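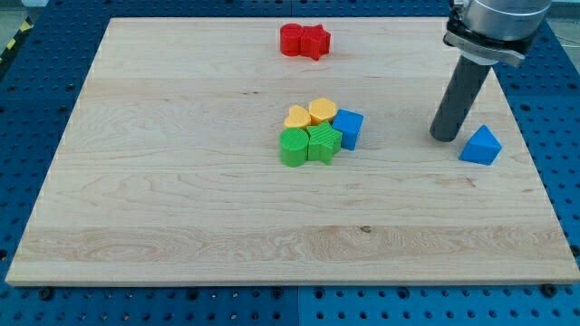 How should the shape blocks be grouped when they go back on the maple board, by colour or by shape?
By colour, as of this meeting. Reds with reds, yellows with yellows, and so on, whatever shape they happen to be.

Minutes of the Toy Library Collections Meeting
Held in the Kendden Hall, back room, March 23, 2021

The meeting opened late, the key having been in the other coat. Apologies were received from two members, one of whom then arrived and withdrew them. The minutes of the previous meeting were accepted, with a correction: "puzzle mat" should have read "puzzle cat". The cat remains missing.

1. Matters arising

The squeaky hinge on the dress-up cupboard has been oiled. It now squeaks at a different pitch. Members agreed that this was within tolerance and the item was closed.

The sign on the front door has been corrected and no longer invites borrowers to return their children by Friday.

2. Coloured blocks and how they are put away

This took up most of the evening and the secretary has done what could be done with the notes.

The question was whether the blocks in the Drelico set should be sorted by colour or by shape. At present it depends on who is on the desk. Borrowers have remarked on it, one of them in capital letters.

For colour: small children can do it themselves, and it can be checked from across the room. A red cylinder and a red star go together and that is the end of the matter. The green cylinder and the green star likewise.

For shape: it was put strongly that sorting by colour teaches a child only that things are red. The yellow hearts were raised as a case where both systems give the same answer, and were then raised several more times by both sides as proof of opposite things. The chair asked that the hearts be left out of it.

The blue blocks were discussed separately. A cube and a triangular prism have little in common apart from being blue, and the prism doesn't sit comfortably beside anything. One member felt that the prism should have its own spot. Another felt that this was how it started with the dinosaurs. It was noted that the prism is forever being called the pyramid, including in our own catalogue, and that a parent who used to teach maths has written to us on the subject at some length. The catalogue will say prism.

A compromise, in which the blocks would be sorted by colour on weekdays and by shape on weekends, was not seconded.

Moved that blocks be grouped by colour on return. Carried, with one abstention and a sigh, which the member concerned has asked to have recorded.

3. The maple board

The new board for sorting was generally liked. It is a pale piece with a good long grain and a few small knots, and it is big enough that two children can work at it without an incident.

There was a query about the knots and whether they counted as damage for the purposes of the condition sheet. They don't. They are part of the tree. The desk roster will be told, as one borrower has already been asked to account for one.

Discussion followed on finish. Stelmakh Joinery has offered to oil the board at no charge if we drop it off and pick it up. Opinion was divided between oiling it, waxing it and leaving it alone. The member in favour of leaving it alone pointed out that the last thing we oiled was the hinge. It was agreed to ask the joinery whether the finish is suitable for people who lick things, and to decide when there is an answer.

The board is not to be used for cutting up the morning tea slice. The secretary was asked to put this in the minutes in plain words, and has.

4. Cleaning

The ribbed sides of the cylinders hold on to whatever they meet. Playdough was mentioned. So was banana. A soft nailbrush and warm soapy water does the job, and the blocks should be dried on a tea towel before they go anywhere near the board.

The fine texture on the tops of some of the blocks should be brushed gently. It isn't grime and doesn't need to be got off. A member who had spent part of a Saturday trying to get it off was thanked for the effort.

The nailbrush in the kitchen is for blocks. The other nailbrush is for nails. Both are white and it was resolved to buy one in a different colour, subject to item 6.

5. Lending software

The Curo trial continues. The system can now tell us what is overdue, but it lists the entire library under "Miscellaneous" and sends reminders at four in the morning. Two borrowers have replied at that hour, and not warmly.

Members asked whether the paper cards could be kept going alongside it for another term. They could, and to be frank they never stopped.

6. Money

There is $400 in the toys account. Of this, $19 was spent on replacement lids and $20 was put aside for the nailbrush and a proper storage tub with handles. The tub is to be clear so that people can see what is in it before tipping it out.

A request to buy a second set of blocks was held over until we find out how the first set gets on under the new arrangement. The member who had sighed suggested the second set could be sorted by shape. Held over as well.

7. Other business

The train table is still wobbling. Folded cardboard has been applied to the short leg and seems to have made one of the others short instead. Somebody with a spirit level is wanted.

The hall management would like the chairs stacked no higher than the line on the wall. There was some uncertainty as to which line. It is the green one.

Morning tea slice was served, on a plate.

Actions
Catalogue entry to be changed from pyramid to prism: secretary
Ring Stelmakh about the oil: chair
Nailbrush, any colour but white: whoever is next at the shops
Note for the desk about knots: secretary
Change the Curo reminder time: the member who understands the menus
Puzzle cat: everyone to check at home, including under the couch

The meeting closed when the hall lights went off on the timer. The remaining item, on jigsaw pieces, goes to the next agenda.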